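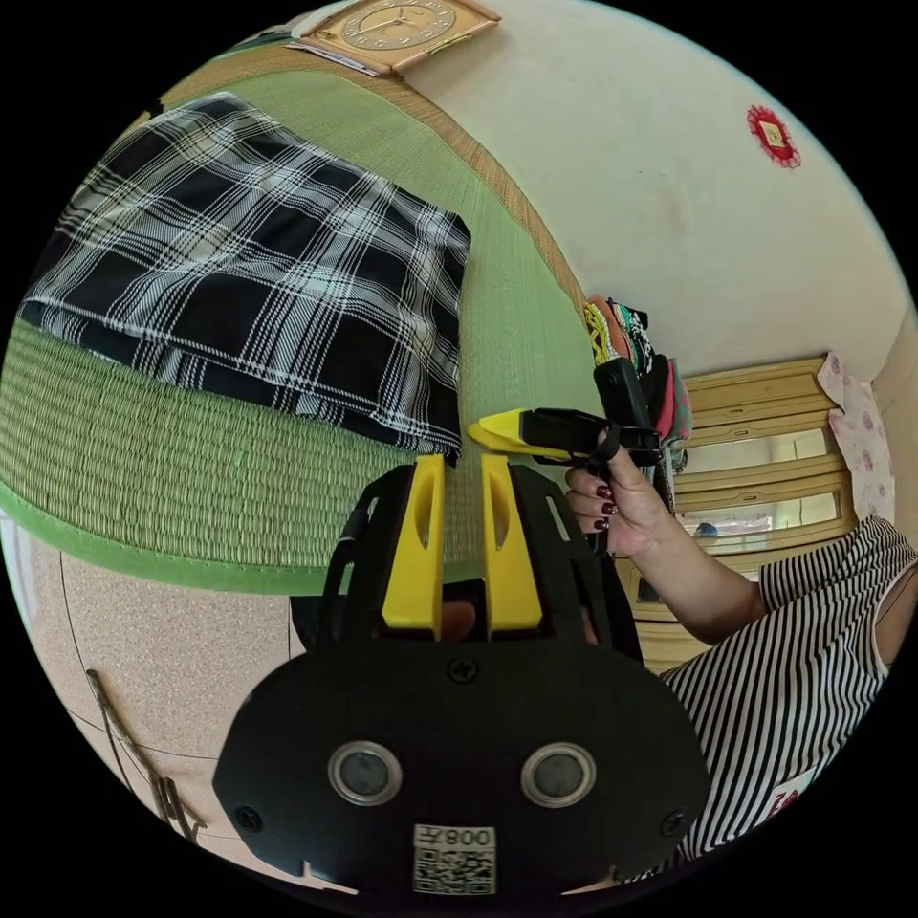
*The folding room at Tiltetti: green mat, plaid cloth, wall clock.*

**Visit to Tiltetti open day, August 21, 2025**

I went to Tiltetti together with Kadri Šimkus, who had read about the open day in the newsletter from Lepik. We are both on the small team which prepares the clothes exchange in our town every January, and we wanted to see how other people sort and fold. The entrance was free. I took bus 7 from the station and walked the last 600 meters, partly uphill.

The house has two floors. Downstairs you can see the washing and the mending. The mending table was very popular and we waited there quite long, so I can't write much about it. A man named Ashraf Slaoui was repairing a zipper and answered questions at the same time. He told us that the house received 387 bags of clothes last year and that most of them needed only a wash and a button.

Upstairs is the part for folding. I had expected long tables, like in a shop. But the work is done on the floor, on a green tatami mat which lies on top of a straw-colored woven floor. You sit down next to the mat and you have your piece of clothing in front of you at full length. After some minutes my knees were complaining – I am not used to it – but I must say that the height is good for trousers, because nothing hangs over an edge and pulls the rest with it.

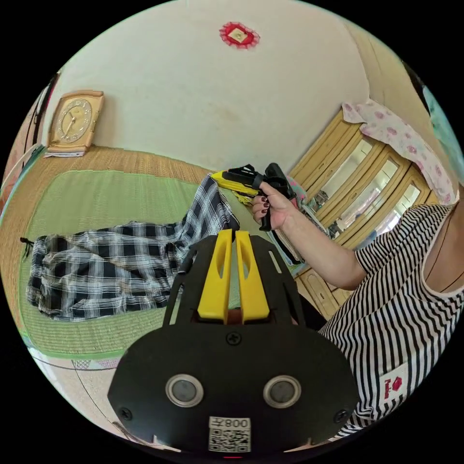 Trousers with a drawstring are a small problem of their own. At home I always roll the string inside the waist, and then it makes a lump in the pile. The advice in the house is to lay the trousers out flat first and smooth both legs, and to place one leg over the other only after that. The string goes in at the very end, laid straight. Kadri does it differently, she ties a bow. We discussed this on the bus for a long time and we didn't agree.

I liked the room itself. It is an ordinary living room with white walls, a red ornament hanging on the wall and a light wooden cabinet with glass doors. There is a pink floral cloth over the cabinet, and it reminded me of my aunt's apartment. I would like to work in such a room more than in our sports hall, where everything echoes.
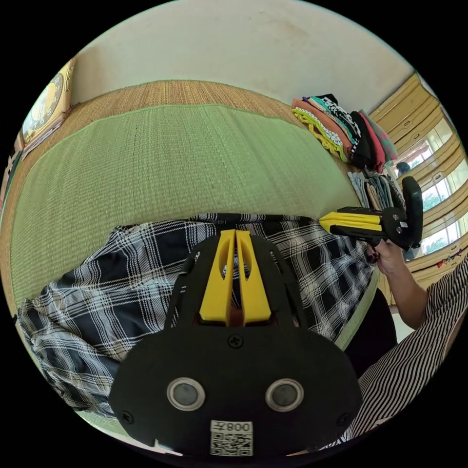
*Plaid fabric still to be folded, and the colorful stack by the far wall.*

What I will take home is the habit of keeping the finished stack away from the mat, against the wall. In our hall the finished pile stands right beside the unfinished one, and last winter it fell over into it twice. A mat would be possible for us also. Kadri has asked for a price at Conik, and I will write to Mala, where they maybe have a used one.

For those who want to go: the next open day is not announced yet. Tea is downstairs, on the left behind the stairs. Bring thick socks, shoes stay at the door. Sewing kits are sold for a small amount, only cash, and they couldn't change my note of 100, so please bring coins.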